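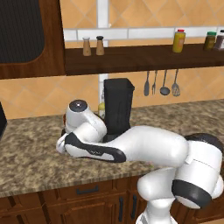 5. The Counter as a Place to Put Things Down

Figure 5. Speckled granite countertop against orange-beige wall tile laid on the diagonal.

We come now to the part of the kitchen our interviewees most liked to talk about, and that we, going in, had thought the least interesting. Our questions in Fernbridge were meant to be about cooking. We had a good long list of them, on meals and shopping and who peels what, and again and again people answered politely and then drifted back to the counter: what it was made of, who had chosen it, what was always left lying on it, and how it compared with the one they grew up with.

Some of this is easy to understand. A counter is at hand height, it is the first flat thing most people meet on coming in from the back door, and it will hold a bag of groceries, a stack of mail and a sleeping cat without complaint. But the warmth with which people spoke of it surprised us, and we would like to give it a little room here before we get to storage in Section 6.

5.1 Before the counter

The long, fixed counter is a newcomer. In the Lloyd household book, begun in 1760 and kept up with admirable patience by at least three different hands, the kitchen holds a table, a dresser, two benches and a "board for the paste," and nothing that we would call a counter. Work moved to wherever the light and the fire were best. The board was carried to the window in the morning and leaned against the wall at night, and when the family sold the house the board went with them, listed on the same page as the bedding.

Gwilliam, in her study of farm kitchens near Custlow, makes the point that a work surface that can be picked up belongs to a person, while one that is built in belongs to a room. We have found this very helpful. Several of the older people we spoke to still kept a board of their own, often a mother's or an aunt's, and they used it on top of a perfectly good counter. One woman told us she would no more roll pastry straight on the stone than on the floor, and then laughed and said the stone was probably cleaner than the board.

5.2 Stone, and what people say about it

Granite held a special place in these conversations. Speckled stone of the kind shown in Figure 5 was described to us as "forgiving," meaning that crumbs do not show on it, and as "a liar," meaning exactly the same thing. People ran their palms over it to check whether it was clean, and a few did so while we were talking, without seeming to notice.

The wall behind the counter came up nearly as often. Warm tile colors were remembered fondly by people who had lived with them for years and with some impatience by people who had just moved in and inherited them. The diagonal layout drew strong feelings as well. Aquino, who worked as a tile setter before he came to housing research, has written that a diagonal wall takes more cutting and more waste than a straight one, and that customers asked for it because it looked like care had been taken. Our interviewees put it less neatly, but we think they meant something close. A man in Flileva, where we held the second set of interviews, had paid $1000 for his tile and told us the price before he told us his name.

5.3 What stays out

We asked each household to talk us through whatever lived on the counter all year round. We had expected appliances to lead the way, and they were certainly mentioned, but people spent far more of their time on smaller things: the dish for keys, the jar of spoons, the plant that had no business surviving there. These had histories. A chipped bowl had come from a sister. A radio had been moved 10 inches to the left after an argument and never moved back.

Sirko suggests that objects left out are kept there for the eye as much as for the hand, and much of what we heard agrees with her. We would add only that the two are hard to pull apart in practice. The jar of spoons is handy, and it is also pleasant to look at, and the person who owns it may give either answer depending on when you ask. We asked some people twice, in spring and again in November, and got both.

The question of who is allowed to clear the counter is a touchier one, and we take it up in Section 6 along with drawers.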